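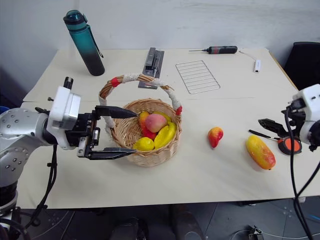
Pevex to change balcony planter range after drainage review

August 2024

Pevex is to replace the base of its Clevusach balcony planter with a deeper moulding, following a review of how the trough drains when it is hung from a railing. The new version will go on sale alongside the remaining stock of the old one, at the same price, until the old one runs out.

The Clevusach is a rail-mounted trough 700 mm long, sold mainly to people in flats. It has a false floor over a water reservoir, with a single overflow hole in the end wall. In the current model the overflow is 19 mm above the bottom of the trough. Pevex says this is too low for a planter that is often fixed slightly out of level, as a small tilt away from the hole reduces the amount of air between the stored water and the compost. In heavy rain the compost at the low end can stay saturated for days.

The revised base has an overflow at each end and a raised rib along the centre, so that the reservoir is split into two halves which drain separately. Wicking is by two compost-filled cups, one in each half. The capacity of the reservoir falls slightly. The company has kept the outer dimensions the same, and existing brackets, liners and drip trays will fit.

The review began in May, when the retailer Masson reported a rise in returns of planters bought in early spring. Most had been planted with herbs, including thyme and sage, which do badly in wet compost. Masson stopped taking new deliveries while the matter was looked into and has since started ordering again. It will label the two versions separately on its shelves and website. The old base is black and the new one dark grey.

Testing was carried out on 200 troughs at the Umier trial ground, half with the old base and half with the new. They were hung on steel railings on an exposed terrace, filled with the same peat-free compost and planted with pelargoniums, parsley or thyme. Part of each group was set level and part was tilted by 5 degrees. Compost moisture was read at both ends of each trough every morning. In the level troughs there was little difference between the two bases. In the tilted ones the old base gave much wetter readings at the low end, and the thyme planted there lost about a third of its top growth over the trial. Parsley was not affected by either base.

Weight was also checked. A filled trough with a full reservoir is slightly lighter with the new base, but the stated maximum load for the brackets has not been changed. Buyers are still advised to confirm with their building manager that a railing can carry the load, and to hang troughs on the inner side where the lease requires it.

Owners of the old model do not need to return it. Pevex recommends checking the trough with a spirit level and packing the bracket at the low side where needed. Where a trough cannot be levelled, a second overflow may be drilled in the opposite end wall at the same height as the first, using a 6 mm bit and with the trough empty. The hole should be cleared of burrs so that it does not trap compost. Drilling will not affect the guarantee.

Replacement bases will be sold separately from the autumn through Masson and direct from Pevex. The round and corner planters in the range have a different reservoir and are not being changed.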